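The Comment Section

by Shanthi Navaratnam

Posted August 2020

The letter came certified. Ningsih signed for it in her socks.

Weerakoon & Jasutari, attorneys. Thick paper. Cease and desist, false and defamatory statements, our client, our client, our client. She read it standing up in the hall, then again sitting on the stairs, then put it under the fruit bowl like that would do something.

Their client was a man who had written a book saying the tides were caused by breathing. The Earth's breathing. 256 pages, self published, with a fold-out chart. She'd reviewed it on her blog in November, on a slow night, with a glass of wine going. She called the chart "a plate of spaghetti with arrows." She called the math "missing." Twelve people read it that week and one of them was her mother.

Then he found it.

First he was in the comments. Polite. Then long. Then he had three names and all of them signed off with the same Latin. She banned one and the other two complained on his behalf. By spring there were 139 comments under that one post, more than everything else she'd ever written put together, which included four years of good solid work on mud snails.

Now this. He wanted five hundred thousand dollars and an apology on the front page for a year.

She called the network. The network was Paltmont Science Blogs, forty-odd writers and one ad salesman, and it had promised, when she signed on, that it would "stand behind its contributors." The woman who picked up had a head cold.

"Which post is it?"

"The tide one."

"Was it snarky?"

"It was a review."

"Sumampouw, was it snarky."

She looked at the fruit bowl. "There's a spaghetti line."

Typing. A sniff. "Legal says could you take it down for now. Just while we look at it."

"Does legal think he's right?"

"Legal thinks he has a printer and a lot of free time."

She said she'd think about it. Hung up. Thought about it for as long as it took to boil an egg. The post was true. The math was missing, she'd gone looking for it, she'd even unfolded the chart all the way and checked teh back.

So she stayed up. Went through the book again with a pencil, every page this time, no wine. Wrote down each claim and next to it what the tide tables said. Jonirberg harbor, high water, low water, year after year of it, some clerk's whole working life in columns. His numbers were off by hours. In one place they were off by a day and he'd explained it with a footnote about sleep.

At two she made toast. At three she felt sorry for him. It snuck up on her, page 200 or so, a bit where he describes standing on the jetty with his father, both of them holding their breath to see if the water would stop. It was a nice bit. It was the only nice bit. She put a pencil line beside it and wrote "good."

By morning she had a new post. No jokes. Just the two columns, his and the harbor's, and a link to the tables so anybody could look. At the bottom she added the thing about the jetty, and said she wished the whole book had been that.

She left the old post up, too. Spaghetti and all.

Her finger sat on the button a while. Trash truck outside, somebody's radio. She hit publish and went to feed the snails.

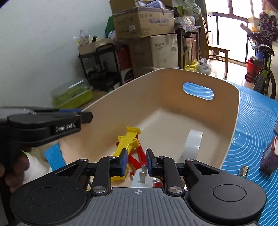 Two black grippers at the beige bin.

When she got back there were four new comments. Her mother. A retired pilot who wanted to know where she got the old tables. Somebody selling vitamins.

And one with no Latin on it. It said, page 203, you got my father's name right, most people don't. It said, I will be speaking to Weerakoon. It didn't say what about.

She read it standing up. Then the phone started, Paltmont, the head cold, you could almost hear it through the ring. She let it go. Let it go again.

Hit reply. Typed "Dear". Deleted it. Typed "Hi."

What do you say to a guy who's suing you. She asked about the jetty, whether it was still there. She asked how long they'd managed to hold thier breath.

The phone quit. The little dots didn't come up, it wasn't that kind of site, you just had to keep refreshing. She pulled the chair in. Refreshed. Moved the fruit bowl, took out the letter, used the back of it to start a list of what she'd need if it went to court.

Refreshed.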